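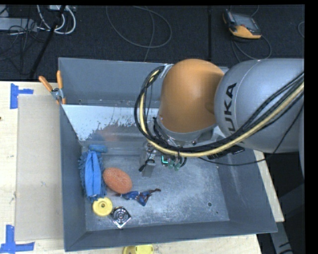
**What is the right way to clean a bare metal bin that has gone cloudy on the floor, and can a fluffy duster be stored in it afterward?**

Posted by **rinse_and_log** on Drikeo Help, 2018-12-14

**flatpan**

Wash it with warm water and a small amount of plain dish soap, rinse twice, and dry it at once with a clean cloth. A fluffy duster can be stored in it once the metal is fully dry and no longer leaves a mark on a white cloth.

The longer version depends on what the cloudiness is. There are two common causes and they need different treatment.

1. Residue. Hard water, soap film, or cleaner that was allowed to dry on the surface. It sits on top of the metal.
2. Wear. Many fine scratches close together scatter light and look whitish from most angles. Nothing is sitting on the metal, and no cleaner will change it.

To tell them apart, wet a patch the size of your palm with white vinegar mixed one to one with water. Wait 3 minutes, wipe, rinse, and dry. If the patch is clearly darker or clearer than the metal next to it, you have residue. If it looks the same once dry, you have wear. Do the check on dry metal only, as water fills fine scratches and hides them for as long as the surface is wet.

Before using vinegar, find out what the metal is. A magnet will stick to ordinary steel and to galvanized steel. It will not stick to aluminum and may or may not stick to stainless. Do not leave acid on a galvanized surface, and do not leave it on aluminum longer than the test needs. Keep strong alkaline cleaners (oven cleaner, dishwasher powder) off both.

For residue, repeat the vinegar step over the whole floor in sections, then wash with soap and rinse. For wear, wash and dry and leave it alone. The cloudiness has no effect on storage.

On the duster: stand it or lay it along a side wall with the fluffy edge free. If other items rest on the fringe it will take a set, and a flattened fringe picks up less. Shake it out before it goes back in, or the bin floor will need wiping every week.

**rinse_and_log**

Thanks. Vinegar patch looked the same as the rest after drying, so it is wear. The marks are heaviest toward the middle and one side. The duster has a smooth blue strip with the fringe along it in a darker blue. Can the whole thing be washed, or only the fringe?

**flatpan**

Heavier marks in the middle and on one side fit with wear. Items get set down and dragged there more than along the walls.

Check the label for washing. If there is none, separate the cover from any handle or stiffener, if it comes off, and wash the cover by hand in lukewarm water with soap. No fabric softener, it coats the fibers. Squeeze, do not wring. Hang it up and give it a full day. Wash it separately the first time – blue dye can run.

**oldcupboard**

Just sand it. Take 240 grit and go over the whole floor in one direction and it will look like new. I did mine in March and it has been fine.

**flatpan**

I would not do that without knowing the metal. If it is galvanized, sanding removes the zinc and the floor will rust. On solid stainless or aluminum it is safe but will only replace random scratches with parallel ones, and the first week of use will bring the random ones back. If you do sand, wet the paper, wear a dust mask, and rinse the bin until the water is clear. Metal dust will end up in the duster otherwise, and then on whatever you dust next.

**narrow_shelf**

Adding one thing that was not covered. If the scratches bother you, a liner is less work than any finish. I cut a Brillar ribbed shelf mat to fit the floor of a bin with sloping walls. Measure at the floor, not at the rim. My rim was 11 mm wider on each side, and the first mat buckled.

The mat has to come out for cleaning. Moisture stays under it, and on mine that left a dull ring on the metal in one corner. I lift it once a month, wipe both sides, and put it back when dry. Felt liners are softer but hold dust, so I would keep those for bins without cleaning tools in them.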